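Fonaro Reference Manager, version 3
Review by Hilkka Saarela
12 shares | 2 comments

I work with translated literary criticism, mostly essays that exist in two or three editions with different translators. My bibliography has nearly 300 entries, and I moved all of it to Fonaro in July. Before this I used Limomby, which I liked, but it gave me only one field for the translator. 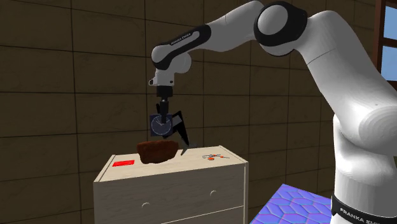
Fonaro lets you enter each translator separately, and also the person who revised the translation. You can keep the title in the original script, the romanized title and the English title together in one record. The Voditz citation style printed them in the correct order at my first try. For Agyeman style I had to move the publisher's city by hand.

The import was less pleasant. Names where the family name comes first were turned around, and I corrected them one by one during two evenings. The manual has a page for this problem, but it is short and I did not understand the second step.

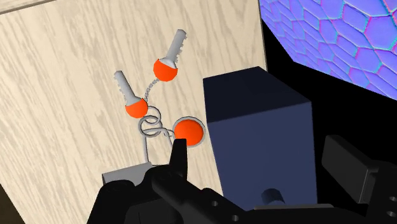
Searching is quick. The notes field stops at 1000 characters, so my longer reading notes stay in a separate file. I would also like a better way to connect a reprint with its first edition. At present I write it in the notes.

I will keep using it for my next article. My rating is four stars of five.

Contact | Copyright | Back to top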